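Residence Diary, Cadlow House
August, third entry

The work of the morning was given to the storage cupboard on the second landing, in accordance with the schedule agreed at the start of the month. Mr. Hidayat opened the cupboard at 9:15. The bedding had been removed the previous evening and sent to Clakell for laundering, and the shelves were washed down before anything further was taken out.

The inventory book shows 100 entries for this cupboard. Several are duplicates, made when the book was copied from the old ledger, and these were struck through and initialed by Mrs. Rashidi. Item 16, the folding card table, could not be found. Mr. Rondonuwu believes it was lent to the Miranda reading room and will write to ask for its return. The matter is left open.

At 11:00 the residents' council met briefly in the east parlor. Ms. Sutanto asked that the playroom be put in order before the new families arrive, and that small toys no longer be kept in the deep wicker chest, where they sink to the bottom and are forgotten. It was agreed that each kind should have a box of its own. Ms. Sutanto offered shoeboxes from her household for the purpose, and the offer was accepted with thanks. Mr. Rahman proposed buying clear plastic tubs. The proposal was noted and deferred until the autumn budget.

Lunch was taken late. The soup was good and the bread was not, and the kitchen has been informed.

The afternoon was spent in the playroom. The wicker chest was emptied onto a sheet and its contents divided between the puzzles, the building pieces and the figures. Wooden puzzles with missing parts were set aside for Mr. Rondonuwu, who has asked for the remainder of the week to see what may be matched. I regret to record that the farm puzzle has lost its horse.

The figures took longer than expected. They are to be kept in a red shoebox with a hinged lid, so that a child may open it without assistance and the lid cannot be carried off. Among them are a chunky figure in pastel blue and one with a magenta-pink head in the form of a flower, the latter much admired by Mrs. Rashidi. 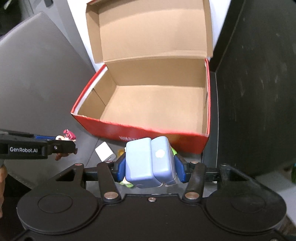
Evening

The labels were not finished. Mr. Hidayat has the card and the thick pen, and will complete them tomorrow after breakfast. I have asked that the lettering be large.

Supper at 6:30. A letter from Drunulau was read aloud at table and will be answered by Ms. Sutanto. Windows on the second landing left open to air the cupboard.

Cadlow House Residence Diary | Contact the House Office, extension 2455 | Back to top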